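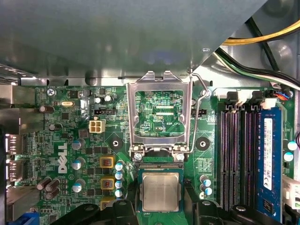 A Dell motherboard with the processor socket bracket open.

Every few months somebody tells me an old office desktop can be made new again for the price of a dinner. Swap the processor, they say, and you get another five years. I have heard this from salesmen, from cousins and now from Ruan Pretorius, who fixes up retired computers in a rented unit in Deridstead and sells them for $308 apiece.

Pretorius is a patient man with a good screwdriver and I wanted to believe him. The chip part does look easy. Lift the lever, tilt the bracket, lower the processor in flat, close it up again. He says he can do it in seven minutes, and I have no reason to doubt it.

What I doubt is the five years. A faster chip does little for a machine with a slow drive, and big-brand office boards can be fussy about which processors they accept. Buyers hear "new processor" and stop asking questions.

Lizelle Pillay, who looks after the computers at a small school in Miltholm, bought 16 upgraded desktops in April. She likes them well enough. "The ones with new drives feel quick," she told me. "The ones with only the chip changed, I couldn't pick out of a line."

Pretorius heard that from me and shrugged. His customers ask for chips, he said, so he sells them chips – and the trays of spares keep emptying. 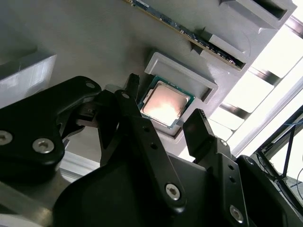 Is a used processor a risky thing to buy?
Less risky than a used drive, as long as the contacts are clean and the seller takes returns. Check the board maker's list of supported chips before you pay, and get the return period in writing. Pretorius gives 30 days, and I would want more.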